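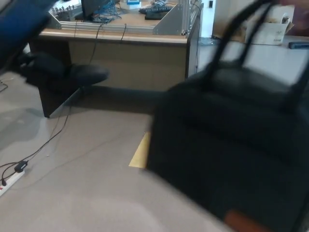
Tasche, Greifer, Schreibtisch: Testbetrieb in der Werkstatt Zuvside.

Der Punkt auf dem Boden ist mit gelbem Klebeband markiert. Bis dorthin soll die Tasche, und seit August arbeitet die Gruppe in der Gemeinschaftswerkstatt Zuvside in Drorden daran, dass der Roboter das ohne Hilfe erledigt. Projektname: Bielecka, nach der Straße, in der die ersten Teile in einer Garage zusammengeschraubt wurden.

Wanda Strickland hat den größten Teil der Steuerung geschrieben. Sie ist gelernte Elektrikerin und kam über einen Abendkurs zum Programmieren. Eine Tasche hält sie für eine gute Aufgabe, weil sie sich nicht benimmt wie ein Karton. »Ein Karton bleibt, wie er ist. Stoff gibt nach, und die Griffe liegen jedes Mal anders.«

Gerechnet wird am Schreibtisch. Der Rahmen darauf besteht aus Aluminiumprofilen, wie man sie aus dem Vorrichtungsbau kennt, mit Winkeln an den Ecken. Darin stehen Monitor und Tastatur, dahinter laufen blaue Kabel zusammen. Ordnung schaffen will man dort erst, wenn sich an der Verdrahtung nichts mehr ändert. Der Strom kommt über eine Steckdosenleiste auf dem Boden.

Über 2000 Euro hat das Projekt bisher gekostet, den Arm nicht mitgerechnet. Den hat die Werkstatt gebraucht gekauft, bei einem Händler in Zerville, der seine Ausstellungsstücke abgab. Ein Ersatzkabel für das Handgelenk schlug mit 119 Euro zu Buche – bestellt wurden dann gleich zwei.

Am meisten Zeit ging für die Kabelführung drauf. Anfangs lagen die Leitungen zu straff am Arm, und bei gestrecktem Gelenk brach die Verbindung zum Greifer ab. Jetzt hängen sie in einem losen Bündel herunter. Das löst das eine Problem und schafft ein anderes, denn was lose hängt, kann sich in einem Griff verfangen.
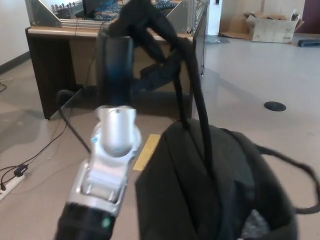 Für Malte Jessen wäre das Bündel längst unter einem Gewebeschlauch verschwunden. Man müsse den Arm dafür zwar halb zerlegen, sagt er, aber das sei ein Samstag Arbeit und danach sei Ruhe. Mit der Software könne man so etwas nicht auffangen.

Strickland sieht das anders. Sie lässt den Arm lieber langsamer anfahren und den Greifer von der Seite kommen. Der Schlauch steht trotzdem auf der Materialliste.

Am Freitag, 28. November, führt die Gruppe den Aufbau beim offenen Abend der Werkstatt vor. Gezeigt wird das Anheben und Absetzen, Beginn ist um 6 Uhr abends.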